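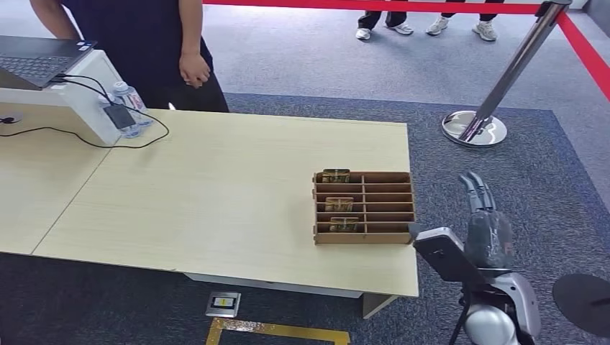
Slot rack creeping about during restocking – how do you keep yours put?

Svyatoslav Nazarenko
We've got a humanoid on the Tronholm stand at Tematstead until the end of June and it's brilliant fun! It puts small packets into a rack with narrow slots. By lunchtime the rack has wandered and the fingers start catching the dividers. Clamps get in the hand's way. Any ideas?

Tymoshchuk 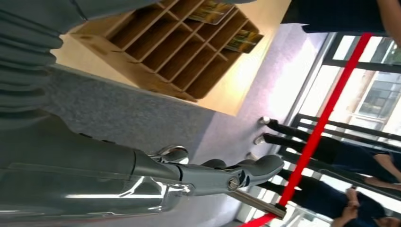
1 min read

Love this job! Check the fingers first. Look at the pads and nip up any side screw you can reach, with the power off. Then put 4 dots of museum putty under the rack, re-teach the front slot and the rearmost one, and run 21 slow placements before going back to full speed. Ours held for 700 placements – I was thrilled.

Clenero
tape it down

Svyatoslav Nazarenko
Putty is in and slots re-taught! One side screw took a quarter turn. 17 placements so far and no catching – will do the last few after tea.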